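**Workshop Tips: Good Practice at the Two-Arm Sorting Bench**

Issued by the Sesbridge workshop office. Applies to all benches where a pair of arms sorts household items into a container.

The following practice was drawn up by Eugénie Gilbert and Ebuka Edet after the July review of bench stoppages. It supplements the general shop rules and does not replace them. Where the two differ, follow the stricter one and inform Ms. Gilbert in writing.

**Before power is applied**

- Remove rings, lanyards and loose sleeves.
- Wipe the tabletop with a damp, lint-free cloth. Do not spray cleaner directly on the table, as liquid can reach the wiring through the openings at the arm bases.
- Follow each gripper cable by hand from end to end. It must have enough slack for full reach and must not pass under a base.
- Replace any cable tie that has slipped or been cut. Trim the tail flush.

Bottles used for sorting must be empty, rinsed and capped. Glass is not permitted. A bottle that has split or lost its cap goes to recycling and is struck from the bench list.

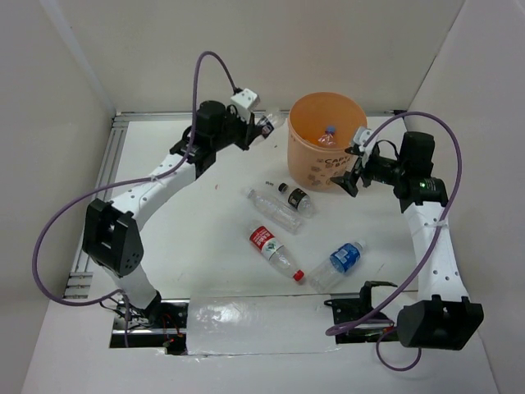
*Reading time: 4 minutes*

**Setting out the bottles**

Lay bottles on their sides in front of the bucket, pointing in different directions. Mix clear bottles with labeled ones, and include at least one small bottle in each set. Leave a finger's width between neighbors so that a gripper can close without pushing the next bottle away.

The bucket stands toward the back, within reach of both arms. Check this with the arms at low speed before starting a run. Only one arm may be over the bucket at a time; the other waits to the side with its fingers open.

**While the arms are moving**

Hands stay outside the walls. If a bottle rolls out of reach, pause both arms, confirm that they have stopped, and only then retrieve it. Reaching past one stopped arm while the other is working is a breach of shop rules and will be recorded.

Plastic film taped over a gap in the table should be checked every 19 runs. Lifted tape is to be replaced, and a second layer must not be placed over the first.

**Closing the bench**

1. Bring both arms to rest and switch off the supply.
2. Empty the bucket and return the bottles to the Bettencourt shelf, sorted by size.
3. Enter the run count and any dropped bottles in the bench log.
4. Sign the log. Initials are not accepted.

Benches must be closed by 16:00 on Monday, when Marcelle Pichon carries out the weekly inspection. Questions about spare ties, tape and film should be addressed to Gwenaël Millet at the stores counter.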